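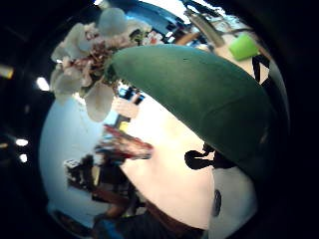

12 Apr 2023. Spent most of today on the house rules for the hand-held gripper, which I promised Constanza I would have in readable shape before anyone new starts collecting with it. What we have now is a page of bullets from last July, half of them crossed out, and a long message thread that only Chaiwat can navigate. The rule I most want to rewrite is the one about clutter. The old wording says "clear the table before recording," and I've never liked it, partly for what it leaves out and partly because people read it so differently. White flowers hanging down by the tip of a big dark green curved thing, a lime-green cup standing off to one side, something striped in black and white close by, a bit of red and pink further down: is that clutter, or is that the table we want? My own feeling is that it's the table we want, so long as whoever is holding the tool knows which things belong to the task and has written it down before they start.

So the new wording, for now: "Decide what stays, write it on the sheet, and leave it alone until the episode is over." Darcy thinks "leave it alone" is too loose and would like "do not move by hand." I can live with that. I'm going to try both on Žydrūnas, who has the least patience for long rules of any of us and is therefore a very good test reader.

Second thing, the light. Bright backgrounds wash out pale objects, and white petals against a bright wall are about as hard a case as I can think of. Mockus (our checking script, for whoever reads this later) flags an episode if too much of the view is blown out, but it takes an average over the whole view and the black border pulls the average down. I asked Darius whether it could ignore the border and he said yes, with the look of a man who has been asked before. Until he gets to it, the rule is that the person recording looks at the first few seconds on the screen and makes up their own mind. Not very scientific, I know, but it's what the careful people do already and I would like the less careful people to do it too.

Third, speed. We had 29 episodes sent back from the last Tralberg batch and I went through every one with my coffee going cold next to me. Nearly all of the trouble was blur from swinging the tool too fast between one object and the next. When people slow down near the grasp they feel they have done their bit, and then they whip across the open part of the table to save time. I've written: "Same pace all the way, also when nothing is happening." Chaiwat suggested a metronome — I laughed, and then I went and looked for one. Will report back.

Fourth, soft and delicate things. Constanza's point, and a good one, is that we have no rule at all for petals, paper, thin leaves and the like. The sheet gives a grip limit for hard objects only. She would like people to pick flowers up by the stem and never by the bloom, and to retire a prop once it looks tired. I agree with the first part. On the second I'd like to keep one or two battered props in the box, marked as such, so that whatever gets trained on this has met something that wasn't fresh. We went back and forth over lunch and left it open.

On numbers: the plan on the wall still says 4,000 episodes for the Colen set. I'd be happier with fewer if every one of them had a filled-in sheet. Of the 80 I sampled this afternoon, 4 had no sheet whatsoever, and a good many more had a sheet with only the initials on it. Initials alone should count as missing. I've put that in as a rule of its own, in its own line, so it can't be overlooked.

Also moved the "stop" rule to the top. Anybody in the room can call a stop, whoever is holding the tool stops where they are, and no one has to explain themselves until afterwards. It was down near the bottom under battery care, of all places, and I'm a bit ashamed of how long I let it sit there.

To do:
Send draft to Darcy and Žydrūnas tonight, with both versions of the clutter rule.
Ask Darius for a date on the border fix in Mockus.
Print the new sheet with more room for "what stays."
Find out from Niko if they want our rules attached to the delivery or kept in-house.
Look at stem grips with Constanza, with a few different stem thicknesses.
Metronome?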